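Bin-picking cell returns to service at Pledley
May 22, 2024
Automation Workshop news

The bin-picking cell at the Pledley workshop has returned to full service following a programme of maintenance to its gripper, cabling and work surface. The cell had been running on a reduced timetable since January, when staff recorded a rise in missed picks during routine trials.

The work was led by Rania Amrani, Senior Technician, with support from Descombe, which holds the service contract for the workshop's robot arms. An inspection found wear in the wiring that serves the gripper, and a small shift in the position of the bin on its table. The two faults together meant that the arm was arriving slightly to one side of the items it had been sent to collect.

The gripper wiring has been replaced, and the cables along the arm have been tied back so that they keep clear of the bin walls when the wrist is tilted. Positions for the bin have been measured again and the arm's stored reference points updated to match.
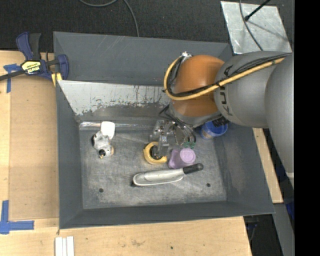 Acceptance trials were carried out over two days using mixed household and workshop items of different shapes. The cell completed 272 successful picks from 300 attempts. Before the work began, the same test had been stopped early on the advice of the service engineer.

"The arm itself was in good order," said Rania Amrani. "Most of our time went on the last few centimetres – the fingers, the connectors and the place where the bin sits. Users should notice that the cell needs far fewer restarts."

A revised care schedule now applies. The gripper fingers and connectors are to be checked after every 60 hours of running, and the position of the bin confirmed at the start of each session. Users must not move the bin or loosen its clamp without first speaking to a member of the technical team. Any contact between the arm and the bin wall should be entered in the cell log, however slight.

Bookings may be made through the Studmont desk in the usual way. Questions about the schedule should be sent to Houda Amrani, Workshop Coordinator.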